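The Star Forgot the Words, and We Forgot to Mind Our Business

February 16, 2023
Opinion

I would like to speak up for the lip-sync. I know how that sounds. I have been to the Stillton winter concert three times, paid full price twice, and I still think the most truthful moment I ever saw on that stage was a backing track that started before the singer had finished walking to the microphone.

It happened in January. The singer waved, smiled, and went on walking while her own voice got to the chorus without her. Someone near the front filmed it, of course. The clip ran 15 seconds. By breakfast it was everywhere, and by lunch there were people with opinions about her marriage.

I read the comments under one copy of it, all the way down, because I had a dentist appointment I was trying to be late for. There were 3,202 of them when I started. A good many came from people who felt personally robbed, though the ticket was free with any purchase at Culer. One man wrote that music had died. He had a cartoon dog as his profile picture.

What did we think was going on up there? The show had dancers, a fountain, a costume change on a moving staircase and a wind machine pointed straight into the poor woman's mouth. Try singing a long note while somebody blows a hairdryer at your tonsils. I tried it at home and frightened the cat.

We want our celebrities flawless and we want them spontaneous, and we want both on the same night for the price of a sandwich. When they practice, they're fake. When they don't, they're lazy. If a singer cries at an awards dinner it's a publicity stunt, and if she doesn't she's cold, and if she leaves early to put her kids to bed there's a four-part video about the feud.

Juvuvach, the gossip site I claim not to read, gave the January clip a whole week. First came the clip. Then came the clip slowed down, then a body language person, then a poll. By the end they were running a piece on whether the wave had been a signal to somebody in the balcony. I voted in the poll. I am part of the problem and I have a login.
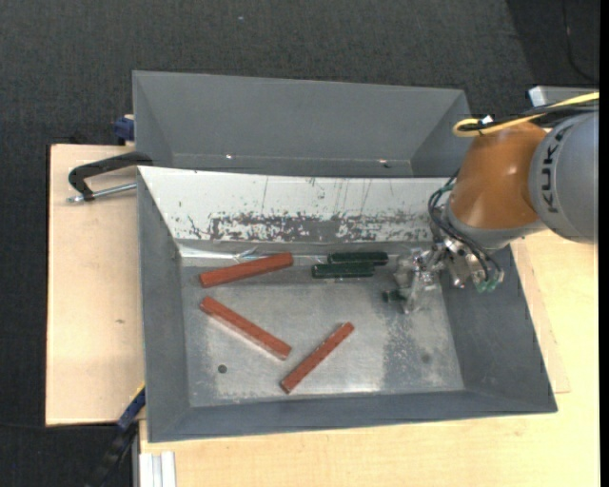 3 min read

I don't blame the fans with phones, much. If you hold one up for a whole concert, you are owed a little disaster. My quarrel is with the apology that comes after. Hers ran to four paragraphs and thanked everyone for holding her accountable, as if she had backed a truck over a mailbox. She had moved her mouth at the wrong time. I do that at weddings, in church and during the national anthem, and I have yet to issue a statement.

The Bansal theater downtown used to put a line on the back of its tickets saying that some vocals might be recorded. It took up less room than the parking rules. You read it or you didn't, and then you watched a person in sequins come up through the floor. I'd like that line back. I'd also like seats that face the stage, but I've written to them about that separately.

Meanwhile she is touring again in spring, and the cheap tickets are 80 dollars before fees. I've bought one. If the track starts early I plan to sing along with it until she gets there.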